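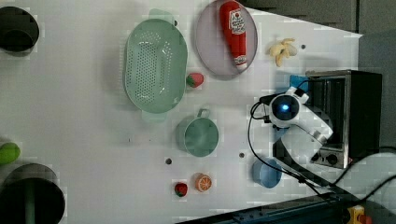
Planner keeps picking the silly grasp on the mug

lowri_p
OK so I've been fighting this since April and I need other eyes on it. Setup is a single arm over a white table, wrist camera, toy food and kitchen stuff scattered around. The task is "put the strawberry in the bowl" and friends. Perception is fine, strawberries get segmented every time (red on white, you'd hope so!). The mug is what kills me. My grasp sampler throws out 2,000 candidates, the scorer ranks them, and the top one is nearly always across the handle from a direction the wrist can't reach without swinging the camera cable over half the table. Then the planner times out and I get a sad log line.

Stack is Tokance for planning, Berrada for the segmentation masks. Anyone else seen this?

kettle63
Are you filtering on reachability before or after scoring? If it's after, there's your problem.

lowri_p
After. IK on all 2,000 was too slow so I only check the top 15.

kettle63
Yeah, so all 15 are the same grasp wiggled by a couple of millimeters. Cluster first, then take one from each cluster. I had the same thing with a colander, every candidate was on the same bit of rim.

tam_tang
I don't agree with kettle on this one. Clustering hides it. The real bug is that your scorer doesn't know the arm exists. Train it with a reachability term, or build a lookup map offline and mask with that. Ours has 3,520 cells and the query costs nothing. – Tâm

kettle63
An offline map goes stale the second someone moves the base, though. And it knows nothing about the toaster oven sitting right there next to the arm.

tam_tang
It isn't supposed to know about the oven, that's the planner's job! The map throws out the hopeless stuff and then you do real collision checks on what's left.

bramble_dev
Side question, is the cable in your collision model at all? Ours wasn't, and we got "valid" plans that dragged it through a bowl. I ended up putting a cap on wrist rotation in the cost – ugly but I've stopped thinking about it.

lowri_p
Nope, no cable. I'll add the cap tonight. Also tried Jultell's sampler for comparison and it likes the handle too, so I guess it's not only me.

lowri_p
Update! Clustering plus the wrist cap and the mug got picked 63 times before I got bored. I still want to try Tâm's map, my planning time is nothing to brag about. The orange slice is now my worst object. It lies flat and the depth is mush, so new thread for that one.

kettle63
Told you :)

tam_tang
Move the base ten centimeters and run it again, then we'll talk.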